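Wevard Help: Vision and Eyewear

We use cookies to keep you signed in and to count page views. By carrying on you accept this. Change settings

Varifocals are sharp for driving and for reading but not at the monitor. Wrong prescription or wrong lens?

Asked by Yolandi Rampersad, November

I have worn varifocals since the spring. The reading addition is 2.00 in both eyes, distance prescription is low plus with a small cylinder in the left. Distance vision is good. Paper held in the hand is good. The difficulty is the desk monitor, which is only clear if I lift my chin and look through a band somewhere below the middle of the lens. By mid-afternoon my neck aches on both sides.

I measured from the bridge of my nose to the screen with a tape and got 656 mm. The screen can't come much closer, as the desk is shared and the arm is already at its limit. The top of the display is level with my eyebrows.

The frame is a Nimix and fairly shallow: the lens is 33 mm from top to bottom at its deepest. The optician who fitted them said the frame was "just about deep enough". I went back once. They checked the markings against my pupils, said the fitting crosses were in the right place and adjusted the nose pads. There was no real change at the screen. 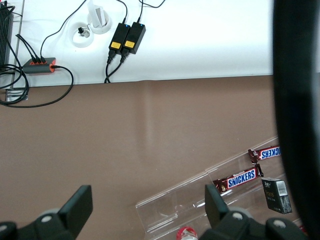 What I would like to know before I pay for another appointment:

Is the 2.00 simply too strong for that distance?
Would a second pair for the desk be single vision or one of the "office" designs?
Can the present frame be reglazed, or is the depth a problem for that as well?

I don't wear contact lenses and would prefer not to start. No eye disease that I have been told of, and the last sight test was under a year ago.

2 replies

Kagiso Baloyi, dispensing optician

The addition is probably correct. It was chosen for reading, and you say reading is good. The trouble is where the power for your screen sits in the lens.

The arithmetic is short. Power in dioptres is one divided by distance in metres. Your screen at 656 mm needs 1.52 D over the distance prescription if your eye does no focusing of its own. The full 2.00 puts the far limit of clear vision at half a metre, so through the bottom of the lens the screen is slightly blurred. At the top, with no addition, it is more blurred unless you have focusing power in reserve, and at the age when people are given a 2.00 there isn't a great deal. The part that suits the screen is in the corridor between the two, and in a general-purpose varifocal this is the narrowest part of the lens. Shallow frames are usually given a short corridor, so the power changes quickly and the band you can use is not tall. Lifting the chin is what people do to reach it. A screen set level with the eyebrows makes it worse.

Lower the monitor first. It costs nothing. Drop it until the top edge is clearly below eye level, tilt the bottom slightly towards you and try that for a week.

If that isn't enough, a second pair is the usual answer:

Single vision, set for the screen. Widest clear area and the cheapest. Anything across the room will be soft, and small print held close may be soft too.

Occupational (office) lens. Near power at the bottom, falling gradually to a weaker power at the top. Wide at screen distance and still usable for paper. You must give the distance when ordering. Some labs assume 600 mm if the form is left blank, so take your own measurement with you.
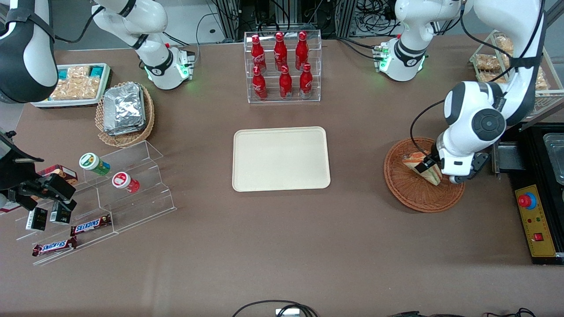 Neither type is for driving. Ask for that to be written on the case if the two pairs look alike.

On reglazing: single vision will go into the Nimix without difficulty. For an office lens, the minimum fitting height varies by design and is measured from the pupil to the bottom rim. The total depth of the lens doesn't settle it, so somebody has to measure with the frame on your face. You also lose the use of your present pair while it is away, and taking lenses out of an older frame is normally at the owner's risk.

Ask whether the practice has a non-tolerance period on the varifocals. Many do, and it often runs from the date of collection, so if yours were bought in the spring it may have lapsed.

One caution. If the blur is worse in one eye, or straight lines look bent, ignore all the above and book an examination.

Marked as helpful by the person who asked

Limura

I had the same and bought ready readers from the chemist, 1.50, works ok for the computer. They don't correct astigmatism so maybe not for your left eye. My sister got hers from Pons and they did the office type but it took two goes to get it right because the first pair was made up for the wrong distance.

Contact Wevard Help | Copyright Wevard, all rights reserved | Back to top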